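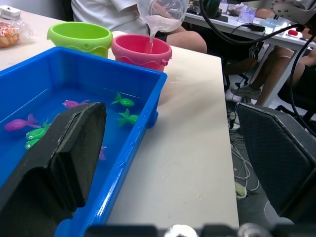 May -- mandolin for the Mavetdale broadcast

Senga Matheson's mandolin back on the bench this morning. Carved top, f-holes, the one Lindqvist made for her. She is booked for the live radio night at the Mavetdale hall and wants the buzz gone from the G course and a pickup that doesn't sound like a pickup. Those are separate jobs and I'm writing them up separately.

Buzz first. Open G pair rattles on a hard downstroke, nothing from the D, A or E. Loosened the tailpiece cover and took it off: still there. Damped the strings behind the bridge with felt: still there, slightly less of it. Straightedge on the frets shows the seventh standing a little proud on the bass side, but that wouldn't trouble an open string. Nut slot is the culprit. Whoever cut it last went too deep on the outer G and left the bottom flat, so the string has no clear point to leave from.

Options are fill the slot or make a new nut. Filled it with bone dust and glue for now so I could test. Recut with the round file, sloped back to the headstock. Buzz gone, open tone better too. I'd still like to make a new nut before she takes it away, as the fill won't last a year of the way she tunes. Bone blank is in the second drawer, left side, already squared up.

Seventh fret: tapped it down, it rose again. Ran thin glue in and clamped it with the radius block. Leave overnight, do not take the clamp off to have a look.

Pickup

Jeanie Dunbar, who is doing the sound on the night, rang at lunch. She'd be happier with a microphone on everything and no pickups at all. The band plays around one mic for most of the program and steps in for solos, which suits the old-style numbers, but there's a sketch in the middle with Foley on the same stage, and she can't keep the mandolin clear of the footsteps and door slams unless it has its own feed. So we need a pickup, used for maybe one song and the underscore.

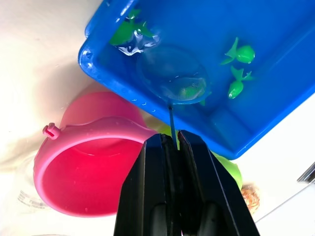 Tried the Barura bridge transducer first because we had it. Plenty of level, too much pick click, and a hard peak in the upper mids that showed up as soon as I played chop chords. Brought it down at 2000 Hz on the preamp and it was better, a bit boxy. Moved the disc from the treble foot of the bridge to a spot on the top under the bass side, held with putty. Much warmer. More handling noise, though, and it picks up her forearm if she leans on the body, and she does lean.

Second try was the little clip mic from the Likola fiddle kit, on the tailpiece, aimed at the lower f-hole from a hand's width away. Best sound of the lot by a long way. Feeds back in the workshop at moderate volume through the small wedge. The hall is a bigger room and Jeanie says there will be very little in the monitors, so it might survive.

Nomvula's suggestion was to run both, mic for the air feed and transducer for the monitors only, so the wedge never hears the mic. Tried it through the two-channel preamp and it's good. Check the polarity -- with the transducer flipped relative to the mic the bottom disappeared when I summed them. Marked the correct switch position with white pencil.

Strings

Took off what was on there, well past it. Put on a medium set. Old intonation marks on the top are no use now, bridge had to go back a touch for the G and D courses. Tuned up, left it an hour, tuned again. E course crept flat both times, so one more go tomorrow before I trust it. 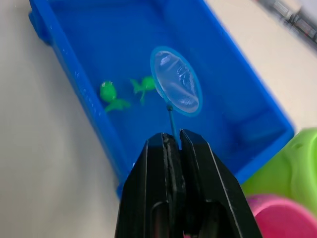 Mireille Coste came by with her guitar for the same show and we played through the opening waltz to hear the pair of them together. Mandolin sits nicely on top. Her guitar has a loose brace, treble side behind the soundhole, I could feel it move with the mirror in. She has another rehearsal tonight and wouldn't leave it. Told her no heavier strings until it's glued. Ticket 47 made out for her, no price on it yet.

Humidity in the shop 28 per cent at four o'clock, too dry. Humidifier bottle was empty again. Filled it and put both fiddles and the octave mandolin back in their cases.

For tomorrow

Clamp off the seventh fret, check with the short rocker.
New bone nut, Senga's spacing is on the card in her case pocket.
Ask Lavanya Salian whether the hall can give us a balanced line at stage left or if we carry our own box.
Order more putty, and another short jack lead, the grey one crackles at the plug.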